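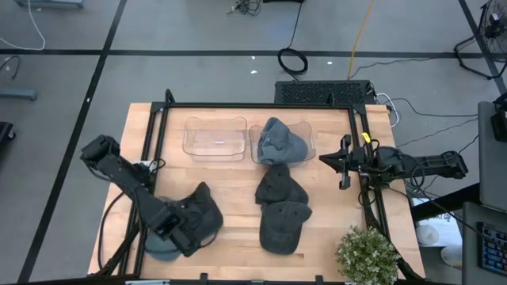
**How do I play Cukum?**
Use the left and right arrow keys to steer the barge and the space bar to drop anchor. Dock inside the yellow lines to finish the level.

**Do I need an account?**
No. Without one, your scores are kept in your browser and disappear if you clear it.

**How many levels are there?**
The free game has 235. The Bravmont Harbour pack adds more, and you can start it once you've finished level 9.

**Why did my barge sink when I didn't hit anything?**
You probably ran out of fuel — an empty tank counts as a crash. Pick up the green drums on the way.

**What's the highest score so far?**
498, set by Fatemeh Dehghan on the Fu Canal level.

**The game is slow or won't load.**
Close your other tabs and reload the page. If the screen stays grey for more than five minutes, try another browser.

**Can I play on my phone?**
Not yet. The touch controls aren't finished.

**Who made it?**
Tsz-kin Tai wrote the game and Hudent did the music.

**Can I change the colour of my barge?**
Yes, in the Boatyard menu. It costs coins, but you can go back to red for free.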